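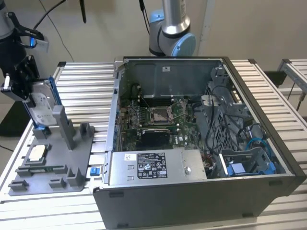

Rules for robots that take computers apart

At the Hastport workshop, two robot arms work on old desktop computers. A robot arm is strong and does not get tired. It also cannot tell that something is wrong unless a person has given it a way to check. For this reason the workshop follows a set of written rules called the Kirnico rules. There are 47 of them. Four are explained on this page.

Rule 1: Power off first
A person unplugs the computer before it goes on the bench. The power supply is the silver box with the printed label. It stays closed. Parts inside a power supply can hold electricity after the plug is out.

Rule 2: Every part has a place
Parts that come out go on the grey tray. The tray was made on a 3D printer. The processor chip sits in a square-cornered cradle and the memory module lies in a long slot. A robot finds a part more easily when it is always put in the same spot.

Rule 3: Grip gently
The gripper is the robot's hand. It can hold a hard disk drive by its blue caddy, a frame that fits around the drive. Too little force and the drive slips. Too much and something bends. The force is set by a person and tested before work starts.

Rule 4: People stay out while the arms move
Each arm has a space it can reach. No one puts a hand in that space until the arms have been stopped. Two arms must also keep clear of each other, so their paths are planned together.

Who checks the rules?
Each job is written in a logbook. The Hastport logbook has 1088 entries so far. After every 1000 jobs the rules are read through again and changed if needed.

Words to know
Caddy: a holder for a drive.
Socket: the place on the main board where the processor fits.
Fixture: a tray or frame that keeps parts still.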